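Course notes, unit 6: Looking after the hand-held grippers
Kudari Robotics Workshop, Brerkum
Instructor: Austra Žukauskas. Revised Sep 15, 2020

These notes cover the daily check and the finger service. Bring them to the bench. The tool log is on the shelf by the door, and every check gets a line in it.

Daily check

Start with the fingers open and the tool face up. Look at the pivot rivets on both sides. A rivet that turns with the finger is worn and the tool goes to Manouchehr Sharifi. Close the fingers slowly and feel for a catch. If there is one, look in the slots of the linkage for lint before you touch any screws. Pull lint out with tweezers. Do not use compressed air, it drives fibers into the pivots.

Wipe the finger pads with a damp cloth and let them dry. Do not oil them.

Finger service

Service is due every 68 hours of logged use, or sooner if the fingers fail the cloth test. Remove both pads, clean the seats, and fit new pads from the Flalis kit, part 814. Tighten the screws a little at a time, going from one side to the other. Open and close the fingers by hand before the tool goes back on the rack.

Cloth test

Use a knit and a smooth cover under it. A heavy cable knit is good for this, with the hem ribbing placed between the fingers. Close on the hem, lift, and hold.

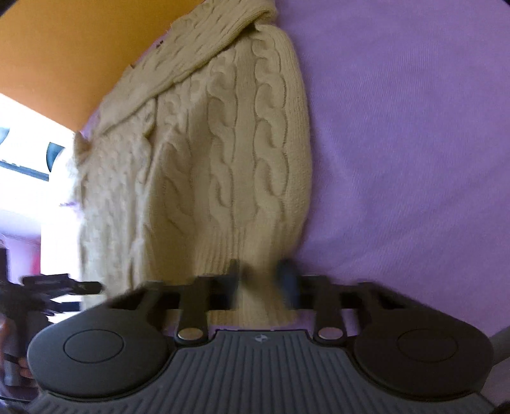 If the knit slides, check pad seating first and pad wear second. If it snags, look for a raised pad edge. Repeat the test with the second tool and log the two results separately. Davoud Mousavi had a pair last January that passed alone and pulled unevenly when used together. One pad had been seated backward.

For next time, read the section on linkage alignment and bring your log sheet.

Kudari Robotics Workshop | Contact the course office | © 2020 | Back to top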